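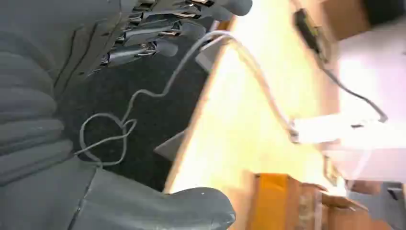

Light gray cable, white adapter, and that pale yellow tabletop I can't stop talking about.

Happy cable day, everyone! I have been looking forward to writing this one all week, which probably tells you something about my week. The desk corner is getting sorted at last, and I am so excited about it.

The desk is the Grorholm, the one I went on and on about back in March. I adore it. I love how sunny the wood looks next to the dark charcoal carpet, and I smile every time I walk in with my coffee. What I did not love was the spaghetti. I had a light gray cable wandering across the floor in a big lazy loop, a black one coming down to meet it, and a white adapter block sitting wherever it felt like sitting.

So I went through the whole drawer first (you know the drawer!) and pulled out 12 chargers. Two of them belonged to a phone I gave away years ago. One was for the old Storton lamp, and I was thrilled to find it, so the lamp is coming back up from the basement this weekend.

My friend Marjan Sadeghi swears by fabric ties instead of the plastic kind, and she has me completely converted. You can open them up again when you change your mind, and I change my mind a lot. I bought a roll of almost 200, so if you live near me, expect some in your mailbox!

My plan is to run the light cable along the back edge of the desk and tie it every foot or so. The adapter gets its own little shelf underneath. The black cable can stay a bit loose, as I like being able to slide the desk out to vacuum.

Next up is the bookshelf by the window. I still need to measure it, and I want to try two paint colors on the back panel before I pick one.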